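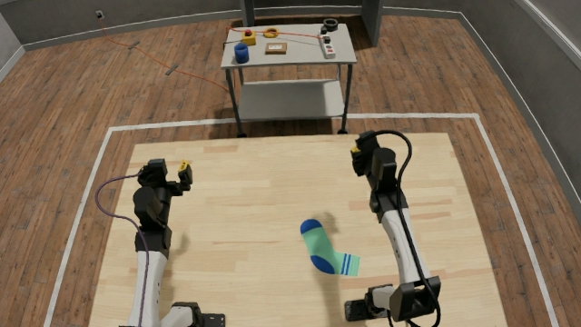
Every few weeks somebody sends me a chart. The bottom says how many demonstrations were collected, the side says how often the robot got it right, and the line goes up and to the right the way lines do when people want money. The last one came from Pistness, and it ended at 3000 examples of two arms dealing with a sock.

I have nothing against socks. They are cheap, they bend every which way, and a policy that can handle one has learned something a box will never teach it. My quarrel is with the number. I want to know 3000 of what.

I spent a good part of January reading through logs from a simulated sock task that a small outfit called Gokau had put together. They start an episode, drive the two arms through it, save it, reset, go again. The reset is the part I care about, and it gets one line in the write-up: "object pose randomized." So I plotted the starting poses. Out of a block of 158 episodes, the sock began within a hand's width of the same spot in nearly all of them. The angle changed a bit. The sock itself never did, and it was never inside out or balled up the way mine come out of the dryer.

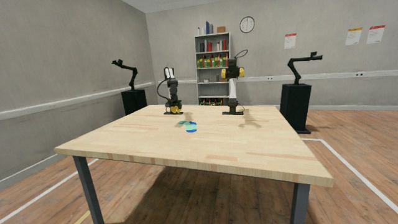 Simulation was supposed to fix this. You can have any sock you like in there, any table, any light, and you don't pay for the floor space. What I see people do with that freedom is build one room very carefully, down to the books on the shelf and the clock on the wall, and then stay in it. A lot of effort goes into making the place look lived in. I'd trade all of it for cloth that drags and bunches the way cloth does when a finger catches the ribbing.

Then there is the matter of who is driving. The Gokau set had one operator for most of it, and a good one. Smooth approaches, hardly a wasted motion. It makes lovely footage and I think it makes poor teaching. A system that has only watched clean grasps has no idea what to do after a bad one. The team at Quintanilla kept their fumbles in — 28 episodes out of each 100, by their own rule — and took some heat for it because the dataset looks sloppy. I'd still rather train on theirs.

I tried to say this at the Dovusstead meetup and was told that scale would sort it out. Maybe so. Scale has sorted out some things I was sure it wouldn't. But more copies of the same start, by the same hands, on the same table, is a thing you can buy forever without getting any closer to a laundry room.
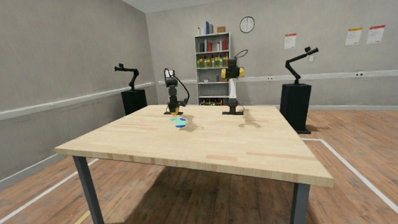

Ilse wrote back after reading a draft that I was being unfair to small teams. You hold the room still on purpose, she said, because when the policy fails you want to know which thing broke it, and if the light and the table and the sock all changed at once you'll never find out. She also pointed out that I have never had to reset an episode myself for a whole afternoon.

Both fair. I'll give her the first one completely, for the opening few weeks of a project. After that I'd like the write-up to say plainly how narrow the set is, on the same page as the big number. Show the plot of the starting poses. Say how many socks. If the answer is one, print the one.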